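Chair leg caps on tiled floor: which ones stay on?

Iltitz_home
7/9/26
Hello all. We have tiles in the kitchen and the dining corner, and the chairs make a terrible noise when somebody stands up. I tried felt pads, the ones you glue. After two weeks they slide to the side and collect hair. Now I think about caps which go over the end of the leg. Does anybody use them for a long time already? The legs are thin.
Rainer Diekmann

potterbee
Felt every time. You bought cheap ones. Clean the leg with spirit first and leave the chair upside down overnight.

Iltitz_home
I did clean it, potterbee. Perhaps not overnight, I admit this.

H_Meinecke
Caps for me. Measure the leg at the very bottom, not higher, because many legs become thinner there. I ordered a bag of 20 from Conik and had to send it back for this reason. The Eichhorn ones are softer but they leave dark marks on light tiles.

potterbee
Marks on the floor is exactly why I don't like rubber. With felt you have no marks.

H_Meinecke
With felt you have sand under it, and this scratches. Everybody must choose his own problem.

Iltitz_home
Thank you both. I went to Brarnell and bought one packet with 8 caps, enough for two chairs, so I can compare before I spend more.
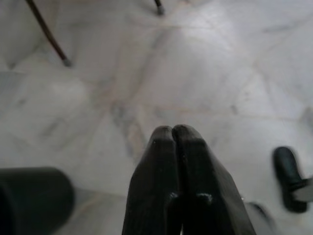 The thing I still don't understand is the grout. When a leg stands in the joint between two tiles, the chair rocks a little, and I am afraid the cap will be cut there with time. Would a wider cap help, or does it only look ugly?

H_Meinecke
Wider helps. Mine have been on since December and I changed only one.

potterbee
Or move the table by a hand's width, then the legs stand somewhere else. Costs nothing.

Iltitz_home
The table I can try this evening. The wide caps I will look for next week.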